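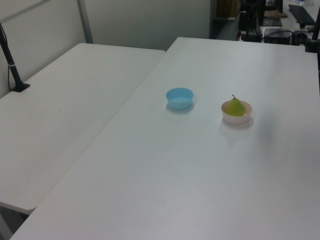 Figure 6.1 Practice station for the transfer task: one bowl holding a pear, one bowl empty.

Chapter 6
Handing Over the Task: Automation and the Work Around It

6.1 A small task, closely examined

Moving a piece of fruit from one bowl to another takes a person no thought. For that reason it is a useful place to begin a study of workplace automation. The task has a clear start, a clear end, and a single object. Any change in how it is done can be traced to the method, the equipment, or the people responsible for them.

This chapter follows the introduction of robot arms at the Hiltbridge packing site, where fruit is sorted, inspected, and placed in trays for retail sale. The project, known at the site as Osteo, began as a trial on one line and was later extended to a second. The arms were set up and taught by the site's own packers, working at practice tables away from the line. Technical support came from Pretorius, the firm that supplied the control software.

Earlier chapters treated automation as a matter of output: units per hour, cost per unit, time lost to stoppages. Those measures return in Section 6.5. The concern here is with tasks, meaning the separate pieces of activity that make up a job. A machine seldom takes over a whole job. It takes over certain tasks, leaves others as they were, and creates a number that did not exist before.

6.2 Three groups of tasks

Before the trial, a packer's shift at Hiltbridge was made up almost entirely of direct handling. Fruit was lifted, turned, checked for bruising, and set down. Records kept during the trial divide the later work as follows.

Transferred tasks. Lifting and placing sound fruit of regular shape passed to the arms on the trial line.

Retained tasks. Judging doubtful fruit stayed with the packers, as did all handling of soft or split items. A pear with a bruise near the stem may be acceptable in one grade and refused in another, and the grade rules change by customer.

Created tasks. Packers now prepare practice runs, review failed grasps, reset stations, and decide when an arm should be taken off the line. None of these appeared in the job description used before September.

The created tasks were underestimated in planning. The original schedule allowed 10 minutes per shift for resetting and review. By the second month, the logs held 682 entries for manual resets, and supervisors had begun to assign one packer per shift to this work alone. That packer's handling rate fell to zero, and the pay system, which was tied to handling rate, had no way to record what the person was doing instead.

6.3 Skill and its description

Packers had long been graded as unskilled labor. Teaching the transfer task put pressure on that label. To set up a practice run, a packer had to state where the fruit should start, where it should finish, and what would count as a failure. A pear set upright presents a narrow top and a broad base, and a grip that suits one does not suit the other. Experienced packers adjusted for this by habit and at first found it hard to put into words. 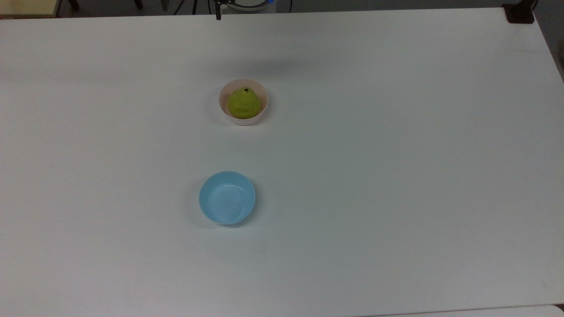

According to a packer from the Nillthorpe site, where the same system was later installed, the hardest part was being asked to explain a movement made thousands of times a day: "I had to slow my own hand down to see what it did. Then I had to write it up, and the form had one line for it."

The remark raises two points that recur in this chapter. The first concerns knowledge. What packers knew about fruit became an input to the system — one that the site had not listed, priced, or assigned to any post. The second concerns paperwork. Forms designed for output could not hold a description of method, and some 70 percent of the notes at Nillthorpe were kept in private notebooks until the form was revised.

Management at Hiltbridge responded by creating the grade of station lead. The grade carried higher pay but fewer posts than there were packers doing the work, and the resulting dispute is examined in Section 6.4.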